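**Prerham, October 19, 2025**

Prundness teaches a robot arm to admit when it is unsure
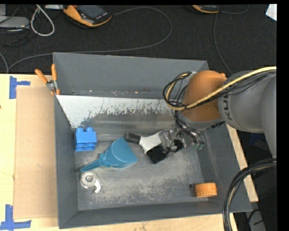 ## Fewer confident mistakes, more second looks

Robots that pick things out of bins have long shared a failing with certain dinner guests: they are never in doubt. A research team at Prundness today published a method that gives a picking arm a little doubt and, more usefully, something to do with it.

The method is called Banico. Before each grasp it compares several guesses about where an object's edges are. If the guesses agree, the arm goes ahead. If they don't, it nudges the object and looks again. The whole rule fits on a beer mat, and for most of May it did.

"We spent a long time making the arm cleverer," said Judit Halász, who leads the project. "Then Milan suggested making it slightly less sure of itself, and the numbers went up. I have tried not to read anything into this."

## What was tested

The team ran 1570 grasp attempts on mixed clutter in a single grey bin: a plastic scoop, toy building blocks, a ribbed cap and other odds and ends that do not stack, match or lie flat. Of those attempts, 961 were made with Banico switched on. The rest used the same arm and gripper with the standard planner.

With Banico, the arm dropped or missed objects half as often. It was also slower. Each second look adds 4 seconds, and a badly placed scoop can earn several.

"It will not win a race," said Babar Warraich, who wrote the planner and timed it. "It might finish one, though."

## What it can't do yet

Clear plastic still defeats it. So do objects lying on top of each other at a slant, where a nudge tends to make matters worse. Santosh Chauhan, who reset the bin by hand between runs, has asked that the paper's phrase "minimal human effort" be reconsidered. It is under review.

The method has been tried on one arm in one laboratory. A second set of trials is being prepared with Srivastava, using a different gripper and a fresh supply of awkward objects.

## Availability

The paper, the code and recordings of 700 of the grasps, failures included, are free to download from the Prundness website.

**Press contact:** Brijesh Bajpai, Prundness press office, Prerham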